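Ivia Magnesium Powder: Our Review

Mar 14, 2020

Magnesium comes in a lot of forms, and the form matters more than most labels let on. Oxide is cheap and packs a big number onto the front of the jar, but many people find it rough on the stomach. Citrate and glycinate tend to be easier to take. Ivia uses glycinate only, sold as a loose powder with a scoop inside the lid.

I bought the unflavored version and used it every evening through one full jar. It mixes well in warm water and poorly in cold. In cold water a chalky layer settles at the bottom and you have to stir again halfway through the glass.
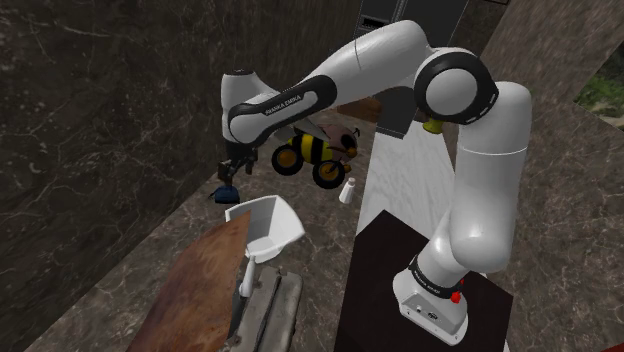

The taste is faintly bitter, a little like tonic water with the sugar left out. Juice covers it. Yogurt does not, and the grains stay noticeable.

The scoop is my main complaint. It is shallow and wide, so a level scoop and a heaped one are far apart in weight. I ended up using a kitchen scale. Venunmont sells a similar powder in single packets, and I would pay a bit more for that when traveling.

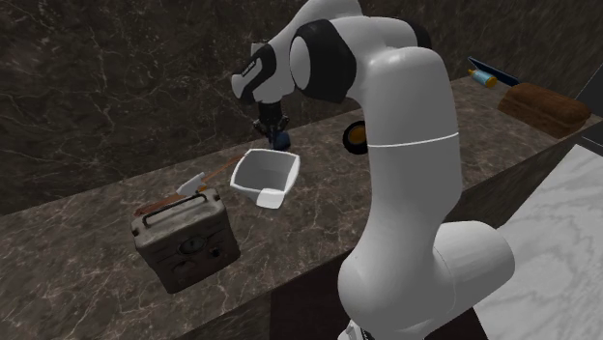

Reading time: 5 min

The label is clear enough. It gives the amount of elemental magnesium per serving separately from the weight of the whole compound - something the Gesell capsules I took last October did not do. There is a lot number on the base of the jar and a best-by date that can be read without a magnifying glass. No sweeteners, no coloring.

As for results, I can only speak for myself. My calf cramps at night were less frequent while I was taking it. I also started drinking more water in the same weeks, so I would not give the powder all the credit. My sleep was the same as before.

Anyone with kidney trouble should talk to a doctor before taking magnesium in any form. The same goes for people on certain antibiotics or thyroid medicine, where the timing of doses can matter - a pharmacist can tell you how far apart to space them.

One jar holds 58 servings. I have ordered a second, along with a better scoop.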